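Two arms, one board, and who did the learning?

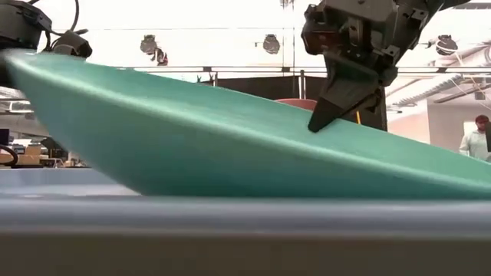
Comment | By a parent and occasional helper, Erkdale Robotics Club | March

I went to the spring open evening at Erkdale expecting to be won over. The students had called their project Tritia, and the task they had set themselves was to get two robot arms to handle one long foam board between them. One gripper holds the lifted end while the other presses down from above near the middle. It is a harder job than it sounds, and I don't doubt that the team worked for it.

My trouble is with what we keep saying about projects like this. The leaflet on the door promised "real engineering". The talk before the demonstration promised it again. By the time the tea came round I had heard the word "future" often enough to want my coat.

Consider what the students were marked on. The Haberkorn Cup, which is where Tritia is headed, gives nearly all its points for the run itself. The board is moved or it isn't. A team that copies last year's control code, changes a few settings and gets lucky will beat a team that wrote its own and understands every line. I have read the rulebook, all 273 paragraphs of it, and I found 2 that ask anybody to explain anything.

Children are quick to notice what is being rewarded. Last autumn the club's work log ran to 259 entries, and I spent an evening going through it. A great many say something like "changed grip value, better". Better than what? Why that value? One student had written half a page on how a foam board bends when you lift it at one end, with a sketch and a wrong answer crossed out. It was the best thing in the log, and it earned the team no points at all.

I will be told that tinkering is how people learn. Some do. I learned to mend a bicycle that way, and I still couldn't tell you why the gears work. Tinkering gets you to a thing that goes. Whether it gets you further depends on somebody asking awkward questions afterwards, and the club has roughly 6 weeks between the regional round and the final, all of them spent on practice runs.

The smaller contest at Flatach does it differently. Teams there have to predict what their machine will do before it starts, in writing, and they lose marks when they can't say why it did something else. Entries are lower and the prizes are dull. Our club looked at it and chose the Cup — I understand why, given that sponsors like a trophy.

I'm not asking for the arms to be packed away. They are good arms and the students like them. I would like one session in three to be held with the power off and a pencil in hand, and I would like the half page on bending foam pinned up by the door where the leaflet is now.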